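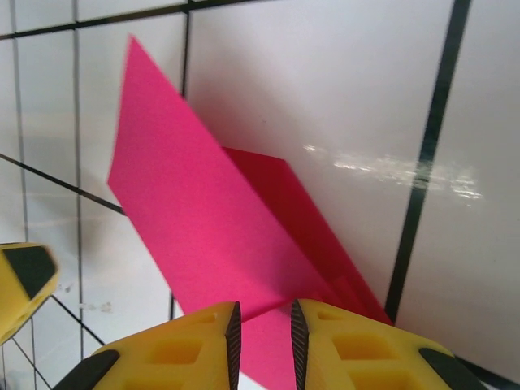 3.2 Falz und Risskante

Für die Untersuchung wurde farbiges Papier der Sorte Fernerik benutzt, welches in Bögen zu 200 Stück geliefert wird. Insgesamt haben wir mehr als 1000 Bögen geprüft. Jeder Bogen wurde zuerst schräg gefaltet und danach an einer Seite gerissen. Die Bezeichnung der Falzwinkel folgt dem Vorschlag von Barta (Abschnitt 2.1). Bei der Auswertung unterscheiden wir zwischen der glatten Kante, die vom Zuschnitt stammt, und der Risskante, deren Verlauf von der Faserrichtung abhängig ist.
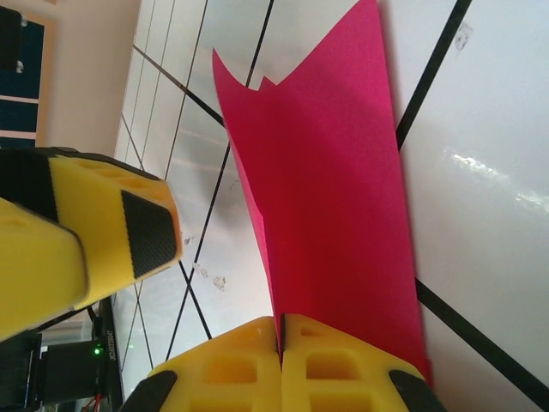 Abb. 3: Magentafarbenes Blatt mit gerissener, welliger Oberkante. Links unten eine dunklere Falte.

Die Höhe der Zacken wurde mit dem Programm Presora an 150 Punkten pro Kante bestimmt. Bögen mit einem Falz in der Nähe des Risses zeigten dabei eine größere Streuung als ungefaltete Bögen. Einen Einfluss der Farbe konnten wir nicht feststellen.
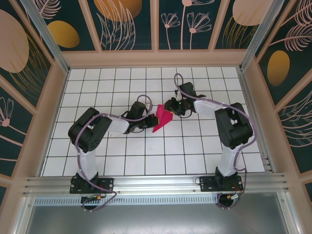 3.3 Verhalten von zerknittertem Material

Schwieriger ist die Beschreibung, wenn das Material keine eindeutige Fläche mehr bildet. Wir notieren in diesem Fall nur die Lage der Hauptfalte und die freien Spitzen. Kleinere Knicke bleiben unberücksichtigt und werden im Anhang B getrennt behandelt.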